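How to Start Reading Prehistoric Rock Art

People often write to ask me how they can make sense of the carved figures they meet on a walk or in an old library book, and I am always so happy to answer, because it is a lovely way to spend an afternoon and you need very little to begin.

Start with one panel and stay with it. When I first visited the Prurnach stones I ran from one to the next like a child at a fair, and I came home remembering almost nothing! Pick a single figure and draw it slowly, in pencil, before you read what anyone else has said about it.

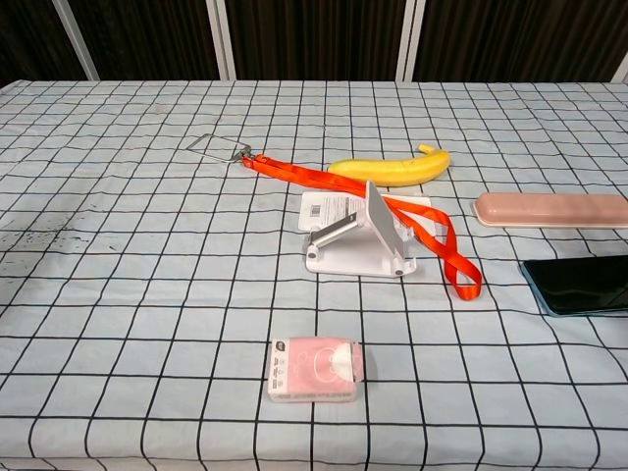

Orange lanyard and clear badge holder on a checked tablecloth.

Next, write down what is cut into the rock and keep your guesses on a separate page. "Two upright lines joined by a bar" goes on the first page. "Two dancers" goes on the second - and it may well move to the bin later on.

Then look at dates. Figures on the same stone can be 1,000 years apart, so a deer and a boat side by side may never have belonged to one story. The Clatham panels, at almost 3,000 years old, are a good place to practice this.

Last of all, compare your sketch with a published survey. I still use my battered copy of Sutcliffe, and I go back to my own drawings each January with fresh eyes.

Ashton Bright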